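Pemari Growers Board > Fruit > Apples > What did I buy? Red apple, orange streaks, yellow bottom

bolorley_backporch
Okay apple people, I need help. I've been buying from a little stand outside Prullent all winter and in February they had a bin just marked "red, sweet/sharp, 3 lb bag." No variety name. I bought a bag, ate the whole thing in days, went back and the bin was gone. The guy running the stand that morning said "some kind of red one," thanks a lot!

I finally found more at the co-op, or at least I think they're the same apple, again with no label. Big, dense, juice all over your chin. I want to put in a tree this year and I'd really like it to be this one. The skin is deep red with lots of fine orange and yellow streaking, and at the blossom end it goes orange and then a pale yellow-green.

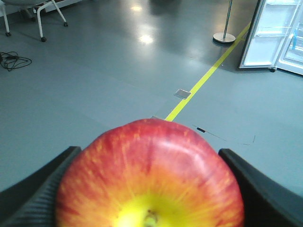 Reply 1
orchard_mutt
Nice looking apple. I'd guess Jonagold, one of the redder strains. The yellow-green patch at the bottom with the orange band around it is what gets me there. Mine color up just like that on the side that gets sun. If the flesh is creamy yellow and a bit tart next to the skin, I'd put money on it.

Reply 2
Donmez Cellar
Gonna disagree with mutt. Streaks that fine running out from the bottom say Fuji to me, or one of the early red Fujis. Jonagold on my trees has wider, messier striping. Also OP says dense. Jonagold is crisp but I'd never call it dense, and by February mine are going soft and greasy anyway unless they've been in real cold storage.

Reply 3
orchard_mutt
They'd have been in cold storage if a stand was selling them in February, come on. And greasy skin is a Jonagold thing, so OP, were they waxy to the touch? It's pretty glossy in the photo but that could be wax from a packing line too.

Reply 4
bolorley_backporch
The bag from the stand was kind of waxy, yeah, now that you mention it. I figured they'd polished them. Flesh was more cream than white. Not as sweet as the Fujis I get at the store, which taste like sugar water to me (sorry, Dönmez).

Reply 5
Donmez Cellar
No offense taken, store Fujis are bad. Cream flesh and a bit of sharpness does move me toward mutt's side. I'm still not sold. You can't name an apple off the skin at one end. Cut one across the middle and one top to bottom, and show us the stem end too, how deep the cavity is and whether there's russet in it.

Reply 6
hillside390
Jumping in before you buy a tree: if it IS Jonagold, it's a triploid. The pollen is no good, so it won't pollinate your other apples and it needs a partner itself. I learned this after planting one next to a single Gala and wondering why the Gala did nothing for 3 years. You want two other varieties that bloom at the same time, so that everybody gets fruit.

Reply 7
bolorley_backporch
Oh no. I have room for maybe two trees, total. There's a crabapple over the neighbor's fence, does that count?

Reply 8
hillside390
Crabapple counts if the bloom overlaps! Check it next spring before you spend anything.

Reply 9
orchard_mutt
Or ask the stand who their grower is. Way cheaper than guessing. I'm still saying Jonagold.

Reply 10
bolorley_backporch
Stand opens again in the fall so I'll go bug them then. Cutting two apples tonight, will post the insides and the stem end tomorrow.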